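Step 3: Teach the block job by remote control

By now the arm follows your controller and you have stopped apologizing to it. Good. Open a new session in Flandurix and drive slower than feels dignified.

Come in from above, pause over the block, then close the fingers. Pauses are fine – panic is recorded too. 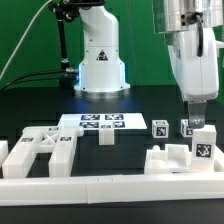

White blocks and square markers, from the fixed view and then from the wrist.

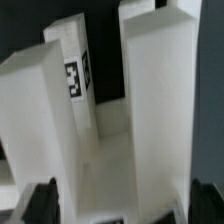 How many demonstrations do I need before training?
Start with 16 good ones, train, and see where it fails. Drita Dimitrov once fed it nearly 1,000 sloppy ones and got a very confident sloppy robot.

Delete any run where you bumped the fixture. Save the rest, reset the blocks by hand, and go again.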